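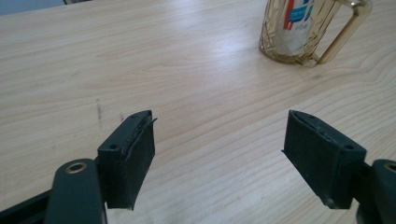
Search this site Enter keywords Go

Halibut keeps coming off halfway up the pier. Net, gaff or shorter pier?

Posted by railhugger

I fish the Pemthorpe pier, mostly mornings, mostly badly. Since January I have hooked seven halibut that looked legal from above and landed one, which was short and went back. The rest swam nicely to the pilings, let me admire them, and fell off somewhere between the water and the rail.

Setup is a Fosen medium rod, 15-pound mono, and a sliding sinker with a live smelt when I can catch one. The deck is about 40 feet above the water at low tide. I've been cranking them straight up and hoping. My spouse has started calling it "releasing."

Do I need a drop net, and if so, how do you work one alone? I've watched people do it and it looks like walking a dog while flying a kite. Also, does it matter where on the pier I'm standing?

Last updated 27th August

old_pilings

You need a net. A halibut is a dinner plate with a bad temper, and lifting one by the lip puts all its weight on a hole that gets bigger every time it flaps. Mono that size might hold. The flesh around the hook often won't.

Get a hoop net, the wide kind with a flat bottom and a bit of weight sewn or tied in so it doesn't sail off in the wind. Mine came from the Flellwood tackle counter and has outlived four rods. Put on more rope than you think you need. Tie a loop in the top end and drop it over a post or a cleat before you start fishing, because a net that goes into the bay without you is a very expensive crab trap.

Working it alone:

Tire the fish out first, well away from the pilings. Most green halibut wake up at the sight of a net and leave.

Lower the net on the upcurrent side until the rim is a couple of feet under. Let it settle.

Hold the rod in your stronger hand and lead the fish over the hoop, head first. Keep its head just under the surface. Once it's up in the air thrashing, you're back to your old method.

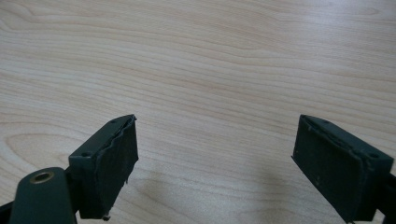 When the whole fish is over the hoop, ease off with the rod and bring the rope up in one steady pull. Then open the bail or back off the drag, lean the rod somewhere it can't fall, and go hand over hand. People forget the slack line part and pull the rod over the rail after the fish. I have done this. It was a nice rod.

As for where to stand, stay off the corners. Every corner on Pemthorpe has mussels on the pilings and your line will find them. Partway down the east side there's a stretch with wider gaps and fewer neighbors.

One more thing: check the current size limit before you get attached to anything. Measure it quickly on the wet deck, and if it's short, send it back down in the net. It's a long drop for a fish.

tidewrong

just ask the guy next to you. everybody on a pier wants to work the net, it's the only exciting thing that happens. I've never owned one

also get closer to the beach, halibut are in way shallower than people fish. the end of the pier is for mackerel and arguments

castnscowl

Try Castellanos instead. The jetty is low and you can use an ordinary long-handled net. You do have to climb over the rocks and the seals are thieves, so it depends which kind of disappointment you like.

I'd look at your hook too. If it's a big thick bait hook, a smaller live bait hook sharpened until it catches on your thumbnail will hold better. And wait a little before you swing. Halibut tend to grab the smelt and sit there chewing it over, and if you hit them on the first tap you've probably only got a bit of skin.

railhugger

Thanks all. Ordered a hoop net and a silly amount of rope. Did swing too early on at least two of those, now that I think about it. Will try the east side at the next decent tide.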